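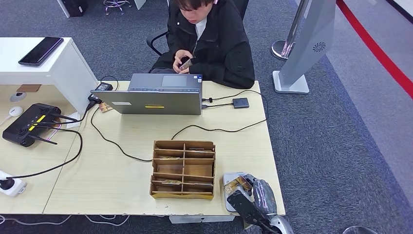

*An open laptop on the long table, and a small card in hand.*

Neusa Miranda starts talking about gearboxes before I've got my coat off, and I hardly get a question in for the first half hour, which suits me fine. She has been rebuilding old hill climb cars in Bruncombe for 34 years, and the one on her mind this winter is a Preda single-seater that last ran up the Zeswood hill when she was still sweeping floors in her uncle's garage.

"I remember the noise of it more than the look," she says. "You'd hear it go into the trees and then there was this long gap, and then it came back at you off the quarry wall, louder than before. I was supposed to be selling sandwiches and I gave everybody the wrong change."

The car came to her in boxes, 14 of them, plus a chassis somebody had painted green with a house brush. The engine was there, a four-cylinder Lemeck with most of its insides, and so was the gearbox, although first gear had been taken out and a spacer put in its place (a common trick on the hill, she tells me, if you had the torque and a forgiving clutch). She has put first gear back. Her old customers have been giving her grief over it ever since.

"They say it isn't right, it never ran like that. Well, it did run like that, the first two seasons. I have the build sheet. And I'm the one who has to get it off the line at my age, so I'll have my first gear, thank you."

We get onto money, because people always want to know. The Lemeck's crankshaft was cracked, and the replacement cost $3,695 before it was balanced. She says the figure slowly, the way you might mention a relative who married badly. The bodywork has been much kinder to her. Only the nose had to be made from new, and the tail panel still has a dent in it from the old paddock at Zeswood, where the ground sloped and cars would roll back into the fence if you forgot to chock them.

"That dent stays. I've had two offers to knock it out for nothing and I said no both times. Very nice men, both of them — they just can't leave a panel alone."

I ask what the car is like to drive, and she laughs, and then thinks it over for a good long while. So far she has had it out only on an airfield, with five gallons of fuel and a borrowed set of tires.

"It's nervous. You breathe and it changes lanes. The steering is lovely once you've got some heat in the front tires, but on a hill you never do, do you? You've got one go and it's over before anything is warm. So you drive it on what you believe about it. My uncle used to say that and I thought he was being grand."

There is still plenty on her list. The magneto cuts out when it gets hot, the seat is two inches too high, and she hasn't settled on a color, though she keeps coming back to the dark blue she found under the green on one of the wishbones. She wants the suspension set up by the end of February so there's time to ruin it and set it up again.

Would she ever sell it? A collector has already called twice, she says, and was perfectly polite.

"I told him to come and watch it run first. Stand by the quarry wall, I said, and bring something for your ears. He wanted to know if there was parking."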